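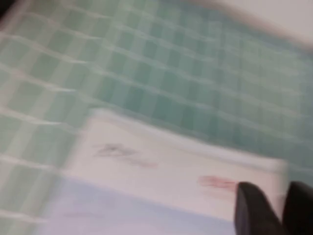 Green squares and white lines.

Re: [desk-tidy] Books in a file holder, yes or no?

On the list at 4:10 pm, the Kiltum office wrote:
> We put our reference books upright in a black plastic file organizer
> on the work table and got 90 pages of loose notes off the desk the
> same afternoon. Every branch should try it. Wusstead is ordering
> theirs in May.

I'm not sold. A file organizer is made for paper. Seven books is a lot to ask of one, and "got the notes off the desk" doesn't say where the notes went. In a drawer, I'd bet.

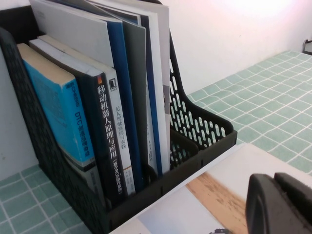

Posted by the Salinas branch, shelving and supplies

My other gripe is the mix of sizes. The short books stand in front of the tall ones, so you're reaching over the ROS robot book and the driverless car one for anything at the back. Our bookcase has the same problem, and it didn't cost us 102 dollars in "desk solutions" last year.

I'll give you that the spines face out and you can read the titles on the front few. The side with the oval holes should be easy to dust, too. But a tablecloth under it? Cloth slides. Pull one thick book in a hurry and I'd expect the holder to come along with it.

Mevia has 1,038 titles on plain shelves and I have yet to hear them complain. Before Wusstead spends anything, could Kiltum tell us:

How often does anyone take a book out?
Does the holder tip when it's half full?
Where are the 90 pages?

If the answers are good I'll try one here. One.

Salinas branch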